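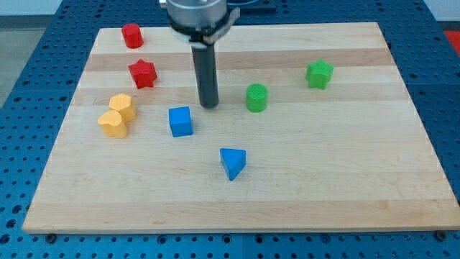
Planche en érable et petits blocs de bois, en rouge, jaune, bleu et vert.

Nettoyer une planche et des blocs peints

On lit partout qu'il faut tremper les blocs 300 secondes dans l'eau vinaigrée. Je n'y crois guère - le bois gonfle, la peinture cloque.

1. Essuyez chaque bloc au chiffon à peine humide, étoile et cœur compris.
2. Laissez sécher à plat, loin du radiateur.
3. Huilez la planche dans le sens des lamelles. L'huile Rinura promet des miracles ; la mienne a surtout collé. Une couche fine suffit.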